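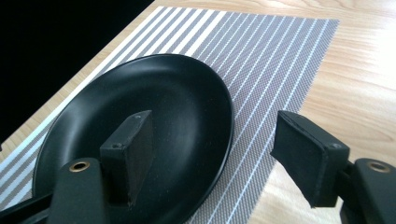 Gaëtan Masson

Ticket 2179
Opened Feb 18, 2021
Product: Horkau dinner plate, round, matte black
Category: Finish / surface
Status: Reopened by customer

Problem as first reported

Pale specks on the face of the plate that don't wash off. They are fine, like flour that got stuck, and they are scattered with no pattern I can find. I first saw them when the plate was sitting by a window. Under the ceiling light you would miss them, and for a while I did.

The plate goes through the dishwasher most nights. It is used for ordinary food with ordinary forks. It was never dropped as far as I know, and the rim has no chips. I bought the plates as a set from your web store. The product page said the finish was made for "100 percent everyday use," which I took to mean every day.

I would like to know what the specks are, whether they are safe to eat off, and whether the other plates are going to do the same thing.

Support reply 1

Thank you for contacting Horkau. Light marks on dark tableware are usually mineral deposits from hard water. Please soak the item in equal parts white vinegar and warm water for thirty minutes, rinse, and dry with a soft cloth. We will mark this as solved.

Customer comment

Please don't mark it as solved. I hadn't tried it yet when you closed it.

I have tried it now. Thirty minutes in vinegar and water, rinsed, dried with a clean cotton towel. While it was wet the plate looked perfect, and I can see how a person would stop there and write back to say thank you. I let it dry on its own for an hour and the specks were back where they had been. I did it again overnight with straight vinegar, which you didn't suggest. Same result, and the kitchen smelled like a pickle jar until lunch.

I also don't buy the hard water idea on its own terms. The drinking glasses go through the same machine on the rack above and they come out clear. If the water were leaving deposits I would expect to see them on glass first.

Support reply 2

Thank you for the update. If vinegar does not remove the marks, they may be abrasion from placemats or table surfaces. Textured mats can hold grit. Can you tell us what the plate is used on?

Customer comment

A woven placemat from Marino, gray-taupe with thin white stripes, with bare wood past the edge of it. The weave is fine and you can feel it if you drag a fingernail over it. So yes, it has a texture. I will give you that much.

But the bottom of the plate sits on the mat. The specks are on the face, where the food goes. I would have to be serving dinner upside down for the mat to do this. I did turn the mat over and shake it above a dark baking sheet, in case there was sand or salt in it. A few bread crumbs came out. I rubbed the underside of a second plate on the mat, hard, for a couple of minutes while the coffee was brewing, and then looked at it by the window. Nothing new on it that I could see.

The table is a Doston, light wood, rounded corners. I bring it up only to save you asking. It has picked up no scratches from the plates, and if there were grit going around I think the table would have shown it before anything else did.

Support reply 3

Thank you for the detailed information. In many cases light specks are metal transfer from cutlery or from stacking with cookware. We recommend a non-scratch cleaning paste. Please also avoid stacking matte items with pots and pans.

Customer comment

That makes three causes in three replies. I'm going to answer this one carefully, and then I would like somebody to tell me which of them you believe.

Metal transfer from forks leaves lines. I have had white plates all my life and I know what fork marks look like: short gray streaks, mostly in the middle, mostly in the direction you cut. The specks are dots. I can't picture the knife that makes a dot.

I bought a cleaning paste anyway (Imwood, the soft kind in the tub, from the hardware store). Test went like this. Masking tape down the middle of the plate. Paste on the left half, damp sponge, small circles until my wrist was tired. Rinse, dry, tape off. Looked by the window in the morning and again in the afternoon.

The left half was a little shinier than the right half. The specks were still there on both. So now the plate has specks and also a shiny side, and I would like it noted that the shiny side was your advice.

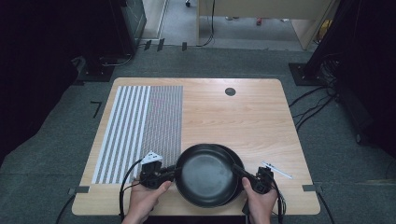

The stacking theory deserves its own answer, as it is the one with the most sense in it. Plates in this house are stacked with plates and pans are stacked with pans. They don't mix, and the reason is just shelf height. If stacking does harm to a dark surface, though, the pans ought to be a lot worse off than any plate. They're black too, they go one on top of the other with no cloth between, and they don't even nest straight, with the lower one sticking out past the right side of the upper one so that rim sits against metal every time. I put them on the table and went over the inside of the top one with the same lamp. It has wear, sure, the kind a pan gets from a spatula. It doesn't have a dusting of pale dots. They are a different product with a different coating, and I know that proves only so much. It still leaves your theory without much to stand on.

Things I have done so far, so that they aren't suggested to me again:

Vinegar and water, thirty minutes. No change once dry.

Straight vinegar, overnight. No change once dry.

Dish soap and hot water by hand, soft sponge, three nights in a row instead of the dishwasher. No change.

Baking soda paste. No change, and it is a pain to rinse out from under the rim.

Cooking oil on a paper towel. The specks go away completely and come back completely at the next wash. I mention it because a friend of my sister's swears by it. She may be oiling her plates every night.

Cleaning paste, half the plate. See above.

Different dishwasher tablets. No change after a week.

Rinse aid turned down, then off. No change. Glasses got slightly worse.

Switched the dishwasher from the heavy cycle to the normal one, which the manual lists at 141 degrees. No change. I didn't expect the existing specks to leave, I was checking whether new ones would show up. I can't tell you whether they did. I don't have a good way to compare one week to the next except by squinting.

That last point bothers me. I can't rule out that the plate looked this way when it came out of the box and I simply had not put it near a window. If that's the case, I would much prefer to hear "the finish has fine pale flecks in it, some more than others" than be sent to the store for vinegar. It would be a perfectly good answer. I might not even want a refund. It should be on the product page, though, and it isn't. The page says "deep, even black."

Support reply 4

Thank you for your patience. Has the item been heated in an oven? Thermal stress may affect the appearance of the surface.

Customer comment

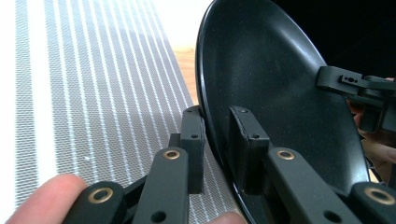 It has been warmed, a handful of times, in an oven set to 185. Your care card says the plates can be warmed up to some figure well above that, so either the card is wrong or the oven has nothing to do with it. I checked the oven with a separate thermometer before writing this and it runs a touch low if anything.

I will add that only one plate out of the set ever gets warmed that often, the one for whoever comes home late, and I can't swear it is the same one each time. They all look alike in the stack. The one I have been testing has a bit of tape residue on the back now, so from here on I can at least tell you which plate I'm talking about.

Results of looking at the others, which I should have done at the start. I held each of them to the window at a steep angle, the way you would check a glass for fingerprints. Every one has pale specks to some degree. The one that lives at the bottom of the stack and hardly gets used has them as well. I was ready to see a clean plate there and I didn't.

What I take from it: the wear explanations look weak to me, all of them. A plate that spends its life under the others, meets no forks and goes in the dishwasher maybe twice a year shouldn't match the one that gets used every night. I am not a potter or a chemist and could be missing something. But I don't think I'm missing grit in a placemat.

What I am asking for now:

A plain answer on whether the flecks are part of the finish as it is made.

If they are part of the finish, confirmation in writing that they are fine with food, acids included, because I have now left vinegar on one overnight.

If they are not part of the finish, replacement of the set, and not of the one plate.

Something done about the half I polished. I am willing to be reasonable on this one.

No more home remedies, please.

Support reply 5

Thank you. Your case has been passed to our product team. In the meantime, you may wish to try a soak in lemon juice.

Customer comment

I did not try the lemon juice. Leaving this open until I hear from the product team. If it is still quiet by April I will call instead.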